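FOR IMMEDIATE RELEASE
2024-04-06

Skokley Town Hall to Reopen Its Upper Floor, Longer Hours for the Library and Toy Loan

SKOKLEY — The upper floor of the old Dufour building on Prarport Road opens to the public again this month. New stairs, new windows, heat that works on both sides of the building. Library hours go up from 40 a week to 60. Free to get in, same as before.

The project was paid for by the town and by 669 households who gave through the winter appeal that started last November. Thank you to all of them. Names go up on the landing once the paint is done.

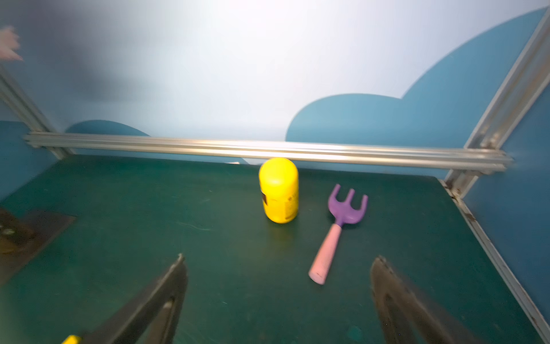
What's changing

Reading room moves upstairs, front side, where the light is better. Tax help and the job desk stay on the ground floor by the main door. The toy loan gets its own room at last — puzzles, building blocks, board games, dress-up. Seven items per family at a time, three weeks, no late fees. 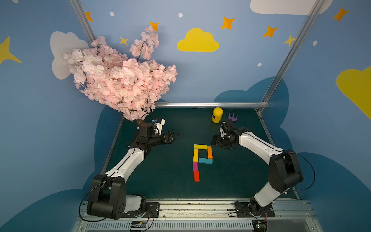 Returns go in the bin by the front desk, not the book drop please. The book drop jams. Cards from the Prarport branch will work here too, and the other way round, so families who moved across the river do not need to sign up agian.

"People have been asking for the upstairs back since the day it closed," said Diane Bouchard, library director. "Longer evenings were the other big request. Now they get both."
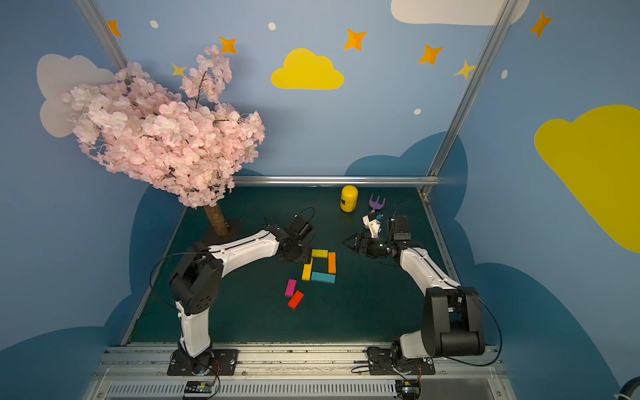 Evening hours run to 9 p.m. on weekdays. Story time keeps its morning slot and adds a late one for parents who work days. Sign-up sheet at the desk, or call. Parking behind the building is open but the side lot is still closed for drain work, so use the Nukeck Street entrance.

Building work was led by architect Itsuki Hayashi, who kept the original staircase rail and most of the floor boards.

"The old frame was in better shape then we expected," Hayashi said. "Most of the money went into the roof and the windows." 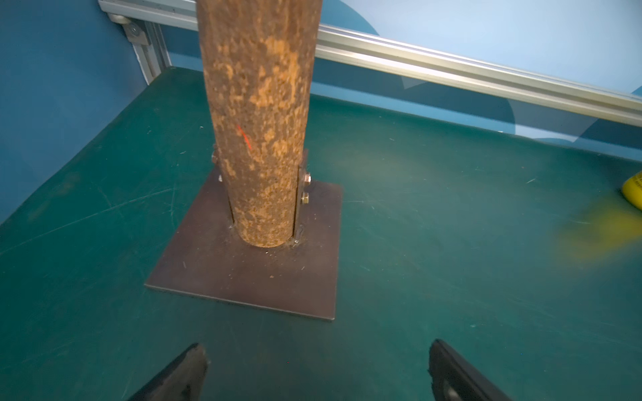

The elevator passed inspection last week and runs to both floors. Restrooms on each level. Local history boxes are still in storage and come back in November, ask at the desk if you need something sooner.

Press visits by appointment, mornings preferred. Floor plans and the full list of hours on request from the library office, Skokley Town Hall.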